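Nighat Zaidi starts with the crown. In her work on fruit packing at Istport, the leaves at the top of a pineapple account for most of the torn bags, and most of the questions she receives from shops concern what to do with them. Her own position is that they should stay on. "Cut the crown and you have an open surface at the top of the fruit," she says. "That is a place for mold to start. A torn bag is a smaller problem than that."

Zaidi has worked on bags, baskets and counter layouts for 13 years, the first 5 of them at the Losgate wholesale market. She now writes packing guidance for small grocers and home delivery firms. The current document, which she calls the Hadard guide, covers large fruit with rough skin. Pineapple takes up the longest section.

The starting point is the basket. Zaidi prefers plastic mesh with open walls and an open floor. Air can pass under the fruit, and any juice drains out where it can be seen. The rim should be smooth and continuous. A molded edge left with a burr will catch on a thin bag the moment the fruit is lifted over it, and she recommends running a thumb along the whole rim before a basket is put into use.

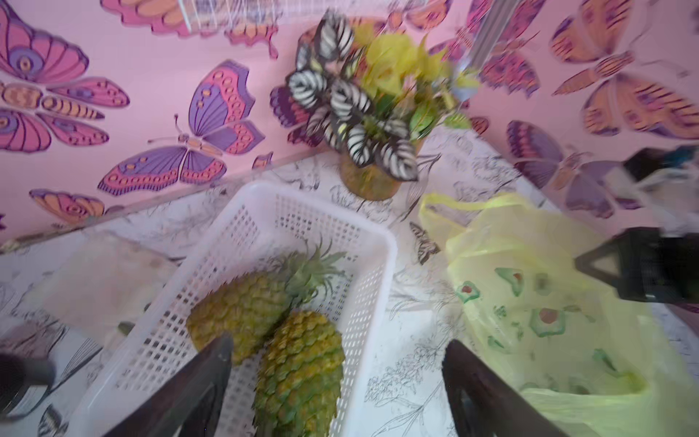
Two pineapples in a mesh basket, with an avocado-print bag to the right.

On how the fruit should lie, she is brief. Two pineapples can share a basket if both are on their sides. "Standing them up looks good in a window," she says. "In a basket they tip, and the crown of one goes into the skin of the other." She allows for the crown to project past the rim, provided nothing is stacked on top of it.

The choice of bag is a compromise. A thick bag resists the leaf tips and holds its shape, which makes it slow to work around a round object. A thin one folds easily and can be gathered close to the fruit, but it punctures. Shaikh, the supplier she consulted for the guide, makes both in minimum orders of 1,000. Zaidi asked for bags with loop handles, and she has no view on the printing except that it should leave enough clear film to check the skin through.

"People want a plain bag for fruit because they think it looks cleaner," she says. "A pattern does no harm. If you can still find a soft spot without opening the bag, the bag is doing its job."

The method itself has changed since the first draft. The guide originally told packers to hold the bag open and lower the pineapple in, base first. This works well with two people. With one, the bag closes as soon as a hand leaves it, and the base of the fruit pushes the film down in a wad. The revised text has the pineapple lying on its side on the table, and the bag is worked over it from the base end. The mouth is opened wide first and the lower side is fed under the fruit. The upper side is then drawn across. The crown goes in last, with the leaves pressed together and pointing the same way as the handles.

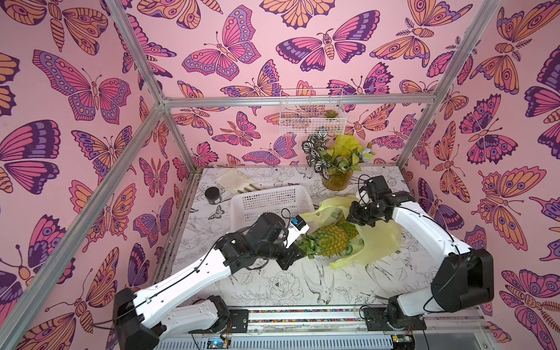 Produce Packing and Storage Group, Istport

Zaidi describes the lower layer as the difficult part. Film trapped under a heavy fruit does not slide, so the fruit has to be rolled a little toward the packer and then back. If the upper flap is pulled before this is done, the bag twists and one handle ends up beneath the pineapple. She suggests steadying the fruit near the crown with one hand throughout.

The table matters more than she expected. A smooth top lets the film move; a cloth grips it. She had no objection to a decorated surface, and the plant and insect drawings on the white tabletop carry on a theme already set by the butterfly wallpaper. Her one practical remark concerned finding a clear bag on a busy background. "You lose the edge of the film against black lines," she says. "With a tinted bag you have less trouble. Yellow is fine."

She was also asked about potted plants near a packing area. The guide permits them at the back of the table, away from the working edge, and asks that they be watered elsewhere. Loose soil on a tabletop ends up stuck to film.

Storage gets half a page. Whole fruit can be held at 13 degrees Celsius, with the neck of the bag left open. Zaidi is firm on the last point and has put it in bold – a tied bag collects moisture around the base. In November she intends to add a section on melons, which have no crown and, in her words, "every other problem."

Interview and text by Mehwish Bukhari.

Comments (4)

karin_w
We twist the crowns off at our shop and sell them separately for planting. Nice clean twist, no knife. Does the mold point still apply?

Nighat Zaidi
It does, though less than with a cut. Leave the fruit out of the bag until the top has dried.

Tomas
Rolling it toward you and back works. I had been lifting the whole thing every time. Aisle 14 thanks you.

greengrocer_pete
Would like to see the same for jackfruit. Also agree about the basket rims, ours shred everything.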